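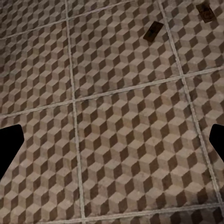

Garnach 3 — kit de pinza de dos dedos para taller compartido

Inicio Kits Recambios Simulación Envíos Contacto

Pinza paralela de dos dedos para brazos pequeños. Se monta en casa o en el banco del taller, con llaves allen y un rato por delante. Viene con modelo para simulador, cámara de muñeca incluida en el modelo, y la escena de suelo que usamos para ajustar todo antes de enchufar nada.

Estado: en stock. Tercera tirada, la de mayo. Las anteriores siguen siendo compatibles menos la placa de cámara (ver abajo).

Qué trae

Cuerpo de la pinza impreso, ya lijado
Dos dedos negros, el par
Servo con cable
Placa adaptadora para brazo Bedo
Soporte de cámara de muñeca
Bolsa de tornillería, con repuestos
Modelo para simulador y escena «suelo de cubos», por descarga

No trae: brazo, fuente, cámara. La cámara la pone cada uno, el soporte tiene ranura y admite casi cualquier módulo pequeño.

Datos

Apertura máxima: 70 mm
Largo de dedo: 63 mm
Tornillos de montaje: M3
Ciclos de prueba por unidad antes de enviar: 2000
Acabado de los dedos: negro mate, sin textura

La escena del suelo

La hicimos para nuestro propio montaje en el taller de Tridport y se quedó en el kit. Baldosa cuadrada grande, junta clara, dibujo de cubos en tres tonos de marrón. Los cubos no casan del todo de una baldosa a otra, así que el zigzag da un saltito en cada junta. Dejarlo así. Si alguien lo corrige en la textura luego el detector de líneas va de maravilla en simulación y fatal en un suelo de verdad.

Las baldosas llevan manchas y motas, un poco de suciedad. Los dos rectángulos oscuros del fondo son las piezas de prueba. Planas, pequeñas, marrón casi negro, o sea casi del color de la cara oscura de los cubos. Difíciles a propósito. Se pueden cambiar por otras en el archivo de objetos, una línea por pieza — nombre, posición, giro.

Con la vista de muñeca se ajusta primero la apertura. Pinza abierta, los dedos tienen que asomar uno por cada lado y dejar libre la baldosa del centro. Si tapan más que eso, el soporte de cámara está montado al revés (pasa mucho, tiene una flecha pero se ve poco).

Dedos en negro puro en el render. No es un fallo de materiales. Así la máscara sale sola y no hay que andar recortando. Quien quiera dedos con brillos y tornillos, en la descarga hay una segunda malla más pesada.

Montaje, resumen rápido

El manual completo va en la descarga. Lo justo:

1. Servo en su hueco, cable hacia atrás. No apretar todavía.
2. Centrar el servo con el script antes de poner los dedos.
3. Dedos. Entran solo de una manera, no forzar.
4. Placa adaptadora al brazo, tornillos en cruz.
5. Soporte de cámara, flecha hacia los dedos.
6. Cerrar a mano y mirar que las puntas se toquen. Si no, soltar medio diente y repetir.
7. Ahora sí, apretar el servo.

Fijador de roscas en la placa, una gota. En los dedos no, que ataca el plástico y a los pocos meses salen grietas.

Compatibilidad

Brazo Bedo, todas las versiones: directo.
Controladora Ranjbar: directo, conector de tres hilos. Ojo con las placas viejas, llevan el positivo y la señal cambiados. Comprobar con el polímetro antes de conectar.
Otros brazos: hay plano de la placa adaptadora en la descarga, se puede taladrar o imprimir otra. Ayudamos por correo si mandáis medidas, con fotos mejor.
Placa de cámara de las tiradas anteriores: no encaja, cambió la separación de agujeros. Se vende suelta.

Para qué va bien

Piezas ligeras, cajitas, tacos de madera, tornillería gorda. Recoger cosas del banco y dejarlas en una bandeja.

Para qué no. Piezas muy planas pegadas al suelo: se puede, pero hay que bajar despacio y pide las puntas finas, que van aparte. Nada con aceite. Nada caliente, los dedos se ablandan.

Preguntas que llegan siempre

La luz de la escena se ve floja por los lados. Sí. Más clara en el centro, algo más apagada hacia la esquina de arriba a la izquierda y el borde derecho. Se cambia en el archivo de luces. Nosotros entrenamos con varias y no solo con esa.

Los cubos marean. También. Hay un suelo gris liso en la misma carpeta, para los primeros ajustes es mas cómodo.

La cámara simulada sale borrosa abajo. Suavizado de la lente, parámetro «blur», a cero y listo.

Se oye un clic al cerrar. Si es uno solo, es el tope. Si son varios seguidos el servo está mal centrado, volver al paso 2.

Recambios

Par de dedos estándar
Par de puntas finas
Placa de cámara nueva
Servo suelto
Bolsa de tornillería

Envíos y devoluciones

Sale del taller en cuanto pasa las pruebas, normalmente esa misma semana. Se puede recoger en mano por las tardes, avisando antes. Devolución sin problema si no se ha taladrado nada. Si llega algo roto, foto y mandamos otro, no hace falta devolver la peiza.

Garnach · Taller Tridport · Contacto por formulario · © Garnach, todos los derechos reservados · Volver arriba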